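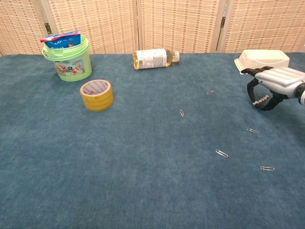
One reader wrote to me to ask why a roll of tape doesn't just stick to itself forever, and whether a bottle lying down holds less than a bottle standing up. Two great questions! Let's start with the tape.

Packing tape is a long, thin ribbon of plastic with glue on one side only. The other side is made extra slippery so the glue can't get a good grip on it. That's why you can peel the next bit away from the roll, even though the whole thing is wound up tight. And have you noticed that yellow tape looks much darker on the roll? Pull off one strip and hold it up to the window and it's hardly yellow at all. On the roll you're looking through layer after layer after layer, and all those little bits of color add up.

In the middle there's a cardboard tube called the core. I save mine (I have 18 of them in a box, don't ask) and they make very good bracelets for teddy bears.

Now the bottle. Put the cap on an empty one and lay it on its side. It takes up exactly the same amount of space inside, so no, it doesn't hold less. But it will roll! If you want it to stay put, lay it on something soft, like a carpet or a blanket. The fuzzy surface rubs against the plastic and slows it down. I tried mine on our kitchen floor and it went all the way under the stove.

Buckets are clever too. Most are a bit wider at the top than at the bottom, so you can stack one inside another. The rim around the top makes the thin plastic stiffer. Squeeze an old yogurt cup with your fingers, first in the middle and then right at the rim, and you'll feel the difference.

Snack bags have a zigzag edge for a sneaky reason: each little point is a handy place for a tear to start. Next time you open one, look at where the rip begins and see if it's in one of the dips between the points. Mine usually is, unless I pull the bag open at the seam and send chips everywhere!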